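4. Evaluation of the Hand-Held Collection Kit

4.1 Kit and service under review

The kit was obtained through Riltelmont, which rents two-handed gripper sets together with a processing service named Plendesa. The renter records sessions at home or at a worksite, uploads them, and receives time-aligned trajectories with jaw width, wrist pose, and wrist video for each hand. We treated the kit and the service as one product, as the raw files can't be read without the vendor's decoder. The review covers firmware as delivered on January 16, 2026. An update released in February was not tested.

We compare the output against our own earlier setup, Fedoruk, a pair of motion-tracked grippers used in a fixed cell. Fedoruk needs external cameras and a calibration board. The rented kit needs neither, and this is the main claim made for it in the sales material.

4.2 Task set

Tasks were chosen to put load on the parts of the pipeline we expected to be weak: thin objects, closed containers, and motions in which one hand holds while the other works. The Usitz task list was used without changes. It groups household work into clearing, sorting, refilling, and wiping. Results in this section are for sorting and refilling only. Wiping is left to Section 5 because contact force has to be estimated separately.

All sessions were recorded in furnished homes. Operators were told to leave rooms as they were and to work at normal speed. No markers were placed on the tables or on the objects.

4.3 Yield

Operators uploaded 3368 episodes. The service returned 2058 of these with a full trajectory for both hands. A further 1004 came back with one hand complete and the other broken into segments, and the rest were rejected. The vendor's quality score was not a good guide to which episodes would be usable. Several episodes with high scores had a jaw-width trace that lagged the video, and we had to shift them by hand before training.

Tracking loss was most common when a wrist camera faced a blank wall at close range. Patterned table covers helped, although a regular grid sometimes caused the pose estimate to jump by one cell. These jumps are easy to find, as they appear as a step in position with no matching step in the inertial data.

4.4 Thin objects in open containers

Utensil handling gave the widest spread in results. Chopsticks are narrow relative to the jaw pads, and a small error in the reported jaw width is enough to turn a grasp into a miss on replay. Figure 3 shows two wrist views from one home.

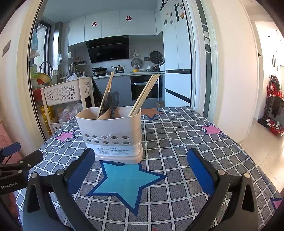
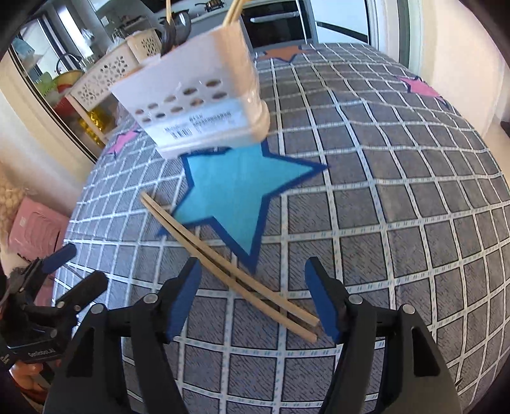
Figure 3. Wrist-camera views from the utensil task, with a white holder and wooden chopsticks. First view: holder on the table, jaws open. Second view: holder in the air, a pair of chopsticks on the tablecloth.

Jaw-width error was measured with gauge blocks before and after each session. Drift stayed within the vendor's stated limit for the right-hand unit. The left-hand unit went past it in long sessions and had to be zeroed again. The zeroing step takes one button press with the jaws fully closed, but the manual places it under storage instructions, and two operators did not find it.

For training we drew 1000 episodes from the fully returned set and held the policy architecture fixed. The same network was trained on Fedoruk data of equal size. On container transport the two policies could not be told apart. On single-chopstick pickup the rented kit did worse, and the gap closed only in part when the lagging jaw traces were corrected. We attribute the remainder to pose noise near the moment of contact, when the hand slows and the object fills much of the view.

4.5 Service terms

Turnaround was acceptable for small batches and uneven for large ones. Rejected uploads are billed at the same rate as accepted ones, and the reject notice gives a code without a time stamp. Tsion Ambaye wrote the script we used to locate the failing segment from the raw inertial log; it is included in the supplementary files. Groups planning a large collection should ask for segment-level reject reports in the contract. Pad replacement and shipping are charged separately and are not included in the cost comparison in Table 2.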